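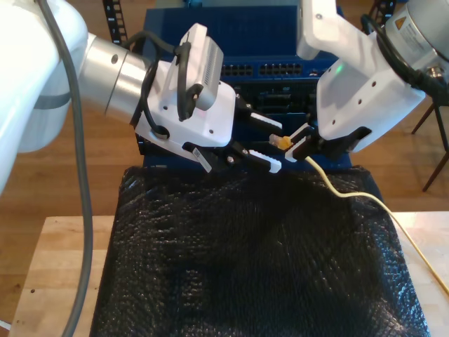 Wrist camera and gripper, fingers open

Ticket: training loss goes to NaN on Planotov
Opened by: Maricica Rusu
Assigned to: Nelu Tănase
Date: 2023-08-12
Status: waiting on reporter

Maricica Rusu
Fine-tuning the Bamard model on the Lendville set fails at epoch 9 with loss = nan. Same config ran to epoch 40 on Bratu in March. Restarted from the epoch 8 checkpoint, same result. Learning rate unchanged, mixed precision on.

Nelu Tănase
Please turn mixed precision off and rerun from epoch 8. Also send the package list from both machines.

Maricica Rusu
Full precision gets past epoch 9 but takes twice as long per epoch. Lists attached. Planotov has the newer build of the training library.

Nelu Tănase
The newer build changed the default epsilon in the optimizer - it rounds to zero in half precision. Set it by hand in the config to the old value and turn mixed precision back on. Clip gradients at 2 as well.

Maricica Rusu
Running now with 3 seeds. First one is at epoch 11, loss normal. Will update when the other two are past 9.

Nelu Tănase
OK. Leaving this open. Keep the failed checkpoints for now.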